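Clirkthorpe Rooms: Tables, Trays and Sinks
README for the Heywood release

Summary

Clirkthorpe Rooms is a set of short recordings of ordinary things in ordinary work rooms: tables with trays on them, sink cabinets, wastebaskets, bags, pens that ended up on the floor. It was put together for people who study how small objects get laid out, picked up and put away in shared rooms. There are 1,805 clips in this release, taken in 80 rooms. The earlier release, named Triltum, had 476 clips and is included here in full under its old numbering.

What is in the folders

clips/ holds the recordings, one folder per room.
stills/ holds one still per clip, saved at full size.
notes/ holds a plain text file for each room, with the furniture, the floor, the lighting and the activity.
lists/ holds the object list and the two split files.

Room folders are named with a short word and a number. The word is the site and the number is the order in which the room was entered in the log. Preder rooms start at 2 because the first one was withdrawn when the tenants moved out. We did not renumber.

Rooms

Most of the rooms are plain. White walls, tile or vinyl floors, one or more tables, and storage along a wall. A good number have a sink of some kind, and those tend to be the busier rooms in the notes, with things left next to the faucet. Rooms with carpet are listed separately in lists/ since small items are harder to pick out on it.

Furniture was left where it stood. The note for each room says which piece is the main table and which pieces are storage. A sink cabinet is entered as storage, with "sink" added after it. If a table has bags on it as well as trays, both are entered, and the bag is marked "personal" so that it can be left out of tidying tasks. 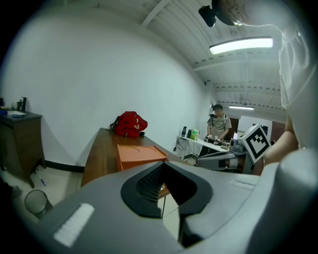 Clirkthorpe Rooms team

The tables hold a mix of work items and things people brought with them. An orange plastic tray with raised edges is on the brown wooden table, and the red backpack sits on the same table at its far end. In the object list these go down as "tray, orange" and "backpack, red". Lettering on bags is noted as present and is not transcribed. The dark wooden cabinet with the black countertop goes in as "storage, sink", and the faucet and basin are fixtures, so they get no object entry of their own. The wire-mesh wastebasket is a container. The blue-and-white pen on the floor is entered under "floor items".

Object list

Each object has a name, a color, a place and a group. The groups are container, tool, writing, food, cloth, personal, fixture and other. Names are kept short. We use "other" when an item can't be named with confidence – a small blue thing at the edge of a counter is "other, blue" and stays that way unless a second clip shows it better.

Places are given by furniture: on table, on counter, on floor, under table, in container. We do not record distances. "Near" was used in the Triltum clips and turned out to mean different things to different people, so it was dropped in September and the old entries were redone.

Activities

The notes use a small set of activity words: sorting, clearing, packing, wiping, carrying and none. The word applies to the whole clip. A clip where a tray is moved and then nothing else happens is still "clearing" if that was what the room was booked for. Stills carry no activity word because one still is not enough to tell.

Known problems

Ceiling lights wash out the upper part of some stills, mostly in rooms with long fluorescent fixtures and white walls. Colors close to white are the least reliable in these.

Wood finishes are entered as "brown" or "dark" only. Two people went through the storage entries and did not agree on anything finer.

Hands and forearms show up in many clips. They are not labeled.

Some floor items were missed in the first pass. If you find one, send the room folder name and the clip number and we will add it to the list – no need to send the clip itself.

Splits

The split is by room, so no room is in both files. Preder rooms are all in the test file. Please keep it that way if you make your own split, or results will not line up with those of other users.

Changes

28 December 2019: Heywood release. Triltum clips merged, "near" removed, floor items added as their own heading, spelling of "gray" made the same in all notes.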